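Does a Bigger Pile of Simulated Kitchens Help? A Repeat Test of Scene Randomization for Tabletop Picking

Final project report, robot learning option
19 August 2022

Summary

We tried to repeat a claim that comes up a lot in our reading list: if you train a picking policy in simulation and shuffle the kitchen often enough, the policy stops caring what the kitchen looks like. We trained the same policy on two sets of simulated episodes, one with a fixed kitchen and one with shuffled kitchens, and tested both in kitchens neither had seen. The shuffled set did better. It did not do better by as much as we had been led to expect, and a good part of the gain went away when we controlled for something the original setup leaves loose. We think the claim is partly true and oversold.

1. Background

The method we looked at goes by the name Kanari in our course. It is a scene generator: it takes a kitchen layout, a list of objects and a robot, and makes variations. Walls, floors and counter surfaces get new materials, furniture moves, and objects land in new places on the counter. A policy is then trained by copying scripted demonstrations recorded in those variations.

The argument for doing this is easy to follow. A policy that has only seen one counter may learn that "gray patch on the left" means "bowl is here." Change the counter and it is lost. If the counter changes every time, the policy cannot lean on it and has to find the bowl.

What bothered us going in was how the result is normally shown. The shuffled set is compared with a fixed set, but shuffling changes several things at once. The look of the room changes, and so does where the objects are. A policy trained with objects in many positions ought to be better at reaching many positions, with or without new wallpaper. We could not find a test that pulled these apart in any of the course handouts, so we made that our project.

2. Setup

Everything was done in simulation. We did not have time on a real arm, and we say nothing in this report about how any of this would carry over to one.

The robot is a single Franka Emika arm on a pedestal with a two-fingered gripper. The task is to pick one named object from the counter and lift it clear of everything else. The target is named in a short text instruction. The other objects stay on the counter as clutter.

The policy takes two camera views and the joint readings and gives back the next gripper motion. It is the stock network from the course code with nothing changed but the input size. We called our training and logging scripts Markik, mostly so that the folders would sort together.

We made three training sets of 3000 episodes each:

Set A (fixed). One kitchen, one set of materials, objects always dropped inside a small area in the middle of the counter.

Set B (full shuffle). New materials and furniture for every episode, objects anywhere on the counter that the arm can reach. As far as we can tell, these are the settings people mean when they say "randomized."

Set C (positions only). The kitchen from Set A, but with objects anywhere the arm can reach, as in Set B.

Set C is the one we care about. If Set B wins because the room looks different every time, then C should sit close to A. If Set B wins because the objects move, then C should sit close to B.

For testing we used a separate pool of kitchens, which we named Lappalainen. None of its layouts or materials appear in any of the training sets. The object shapes do appear in training, so we are testing new rooms and not new objects. We had planned a second test with new objects and dropped it in the last two weeks when the mesh conversion kept failing.

3. Problems with the data

We should be open about how much of the project went into this part.

The scripted demonstrations are not all good. The script plans a grasp from the object's known pose, closes the fingers and lifts. Some objects are dropped into the scene and allowed to settle under physics, and a few of them settle badly. Cups roll. Flat utensils end up under other things. The script does not notice; it goes to the pose it was given and lifts whatever comes.

In our first full run of the generator we got 3138 episodes for Set B marked as successful. We found the success check was only looking at the height of the gripper. An arm that lifted nothing passed. We rewrote the check to look at the height of the target object, threw out the bad ones, and generated more until we were back at 3000. The same was done for A and C.

We mention this because we had already trained on the unfiltered set by then, and that policy did not look broken. Its training loss went down nicely. If we had stopped there we would have written a report with curves in it and no idea that the arm was partly being taught to wave. We would like to know how many published numbers rest on a check like the one we inherited.

The tool we used for sorting through episodes, Vemach, shows one still per episode in a grid. It is fine for spotting a missing object and useless for spotting a failed lift. In the end we wrote the object height next to each still and sorted by that.

4. Results

We ran all three policies on the same 1387 test episodes from the Lappalainen pool. Same starting positions, same target, same time limit.

The ordering was what you would guess. A was worst, B was best, C was in between. The point of interest is where in between. C closed most of the gap. Moving the objects around in a single, never-changing kitchen bought us the larger share of the improvement, and changing the materials and furniture on top of that bought a smaller share.

That smaller share is real as far as we can measure it. We trained each policy from three random starts and B beat C each time. But the spread between random starts was large enough to be embarrassing. The best run of C and the worst run of B were close together, and if we had trained only one of each, as our original plan said, we could have reported nearly any size of effect we liked.

We also looked at failures by hand. We took 80 failed episodes from each policy and sorted them by what went wrong. This is a judgment call in many cases and only two of us did the sorting, so please read it loosely.

Policy A mostly fails by going to the wrong part of the counter. It heads for the middle, where objects were in its training data, and closes on nothing.

Policy C mostly gets to the right part of the counter. Its typical failure is going to the wrong object, above all when the target and the counter are close in color. That fits the idea that it never learned to deal with unusual surfaces.

Policy B makes that mistake less often. What it does a lot is hesitate: the gripper comes down over the target, stops, backs off and comes down again until the time runs out. We do not have a good account of this. One guess is that the scripted demonstrations in Set B contain several different approach angles for what looks like the same situation, and the policy averages them. We did not test that guess.
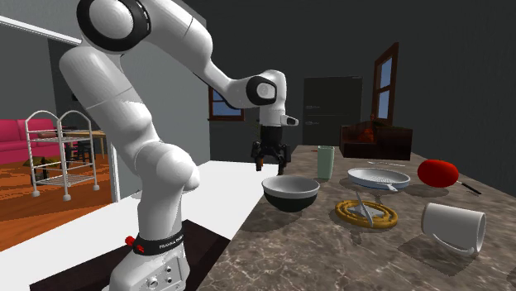

Figure 1. Simulated kitchen with the Franka arm, gripper open above the counter. The mug at right front is lying on its side.

Mugs on their side were hard for every policy. The script grasps an upright mug by the rim, and so the demonstrations for tipped mugs are thin after filtering. No amount of new wall color helps with this. Crowded counters were also hard, with a trivet, a pan and a ladle close together leaving little room for the fingers. In these layouts B and C did nearly the same, which again suggests to us that the look of the room was not the thing in the way.

5. What we think this shows

If someone asks us whether scene randomization works, we would say yes, a bit, and ask what they are comparing it with. Against a fixed kitchen with fixed object placement it looks great. Against a fixed kitchen with free object placement it looks modest.

There are limits to how far we would push this. Our rooms all come from the same generator, so even the "unseen" test kitchens share its habits: the same lighting model, the same sort of furniture, the same clean surfaces. A test pool from a different source might be harder on C than ours was, and then B would look better. It could also be harder on both. We used one network, one arm and one task. A larger network may get more out of the added variety.

We also can't rule out that 3000 episodes is simply too few for Set B. There is far more to see in B than in C, and it may need more data before it pays off. We had the disk space for a larger run but not the compute time, and the queue was full from the start of the month.

6. If somebody picks this up

Fix the success check first. Then train from more than three random starts, even if it means smaller sets. Add a fourth set with shuffled rooms and the objects kept to the small middle area, which we left out to save time and now regret, as it would have completed the comparison. We would also record approach angle in the logs, so that the hesitation in Policy B can be looked into properly. The group that takes over in November can have our filtered sets and the Markik scripts. The readme is out of date on camera settings; trust the config file.

Comments (4)

gridsearch_widow
Good to see the positions-only set. I ran something like it last year and dropped it from my write-up because it made the main result look small. Should have kept it in.

tlk
Section 4 needs a table. You give no success rates at all, only an ordering, and then you complain about how other people report their results. Were the numbers that noisy?

report authors
Fair. They moved a lot between random starts and we didn't want one figure quoted without the spread. The per-run rates are in the appendix file, which didn't get uploaded with this version. We'll add it.

mossycap
On the hesitation: check whether your two cameras are in sync. Ours were one step apart for a whole semester and the arm did the same up and down thing over every cup.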